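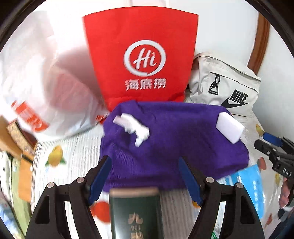 Fig. 5. Items laid out on the bed before packing: purple cloth, white sponges, green container, bags behind.

5.2 Packing the small items

1. Lay the cloth on the bed. It may stay crumpled at this step.
2. Put the foam sponges on the cloth. Check each one for tears.
3. Keep the container upright, next to the cloth. Close it before you lift it.
4. Wrap the container in the cloth, and put one sponge on each side.
5. Place the wrapped container in the paper bag first.

Note: The plastic bag is for soft things only.

Caution: Do not carry the paper bag by its top edge when it is full. Hold it from under the bottom.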